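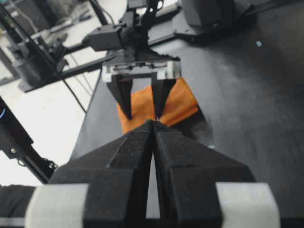
Orange cloth, folded, on the dark table.

Breltley Linen Reuse - progress report to the Gautier Fund
2 Jun 2022

Quick one this quarter, sorry, the full spreadsheet follows when the last two sites send their sheets in.

Where we are

Cloths in circulation: 475. Target by the end of the grant was 300, so we are past it and have stopped buying. All future money on that line goes to washing and repairs unless you object.

Sites signed up: 10. Same as last report. One dropped out (kitchen closed for refit), one joined the week after. Net nothing.

Cloths retired since December: 68. Mostly hems gone, a few bleach marks. Retired ones get cut up for the workshop at Clatorel and are used for oil and paint, then binned. We do not count those as reuse.

Colors

You asked why we went from white to colored. Sites were mixing kitchen cloths with bathroom cloths and then throwing the lot out to be safe. Now it is orange for tables and worktops, blue for bathrooms, gray for floors. Orange was the first batch delivered and is the furthest along. Blue is in use at six sites. Gray is late - supplier Puvell shipped the wrong weight and we sent the whole box back. Replacement promised, no date yet.

Orange shows up well on a dark tabletop, less left behind at the end of a shift. Two sites with light pine tables say they still lose a few. Fine.

Folding

Took longer than planned. The old way was everybody stuffing cloths in a bin and the next shift digging for one. New way is folded, stacked, fold side facing out, ten to a pile. Sounds fussy but it means a shift lead can see at a glance if a pile is short. Sheet with the steps is up at all sites now, one page, large print.

Things we changed after the first month:
- fold in half twice, no thirds. Thirds looked nicer and fell over.
- do not press. Creases are ok, edges do not have to match perfectly
- fold on a bare table, not on top of the pile
- anything damp goes back on the rack, not in the stack

Curled edges are still a nuisance. The orange ones curl along the hem after a few hot washes and the piles lean. We tried a cooler wash at two sites and it seems better but it has only been a few weeks, so no claims yet. Will report properly next time.

Lint is the other complaint. Bits left on dark tables, mostly from newer cloths. One extra rinse before first use is now on the instruction sheet. Adds a bit to the water bill, see budget note.

Budget

On track overall. Cloth purchase line is spent. Laundry line is slightly under becuase of the closed kitchen. Repairs line hardly touched - we would like to move part of that to a second drying rack for the Clatorel site, where cloths are currently hung over chairs. Please confirm by email that this is allowed under the grant terms, section on moving money between lines was not clear to us.

Training

Short sessions at all sites except one. Half an hour each, on shift, no slides. The color system was picked up right away. Folding needed a second visit at three sites. Staff turnover is high so we now leave a sample stack at each place, one pile done right, to copy from.

Problems

Gray cloths, as above.
Tally sheets. Coming back half filled or not at all. We cut the sheet down to three boxes and that helped some. Any figure in this report from the two missing sites is carried over from their last sheet.
Storage at Breltley is full. Spare orange stock is sitting in the corridor, needs to move before the fire inspection.

Next

Chase Puvell. Finish blue rollout at the remaining four sites. Cooler wash trial, all orange, one full month. Second rack if you say yes. Decide if the sample stacks should be swapped out now and then, they get dusty and people start using them anyway.

Receipts are in the shared folder, the April laundry one is missing a page and we have asked for it agian.

Breltley Linen Reuse, project office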